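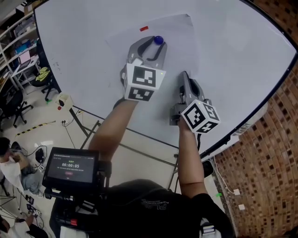
So, September was the month we lost 53 recordings, and I've been asked to write up what happened before the story gets any bigger in the retelling.

Short version - the left gripper was lying to us. The fingers would be open and the log would say closed, or half closed, or sometimes nothing at all for a second or two and then a great leap to catch up. You can't feel any of that when you're holding the thing. The little light stays green, the timer ticks along on the display, you squeeze, you pick up your ball, you put it down and you go again feeling pretty pleased with yourself!

Dulce Ayala was the one who spotted it, on a Tuesday, when she was plotting finger width against time for the ball task and got a line that looked like a staircase. She thought it was her script (it's usually my script, to be fair). Then she ran the right gripper through the same code and it came out smooth as anything.

We swapped the handle, then the cable, then Rutilio Hinojosa took the back off and found the connector for the finger sensor hadn't been seated all the way. It made contact when the gripper was level and dropped out when you tipped the wrist forward. Tipping the wrist forward is what everybody does to reach something on a table. Sigh.

The damage: we went back through all 1078 recordings from the Rumia set and 53 have gaps we can't patch. Those are out. Another 101 are flagged and Zulmira Meireles is checking them by hand, so please be kind to her and bring snacks.

A few changes from now on. Open and close each gripper 3 times before you start, with your wrist tipped, and look at the plot before you carry on. If it steps, stop and come and get me or Rutilio. The connectors now have a dab of glue on them, so please don't pull them apart on your own. And if a session feels fine but the numbers look odd, believe the numbers and put a note in the log, even a grumpy one.

Redo sessions for the ball task start next week, and the sign-up sheet is on the door.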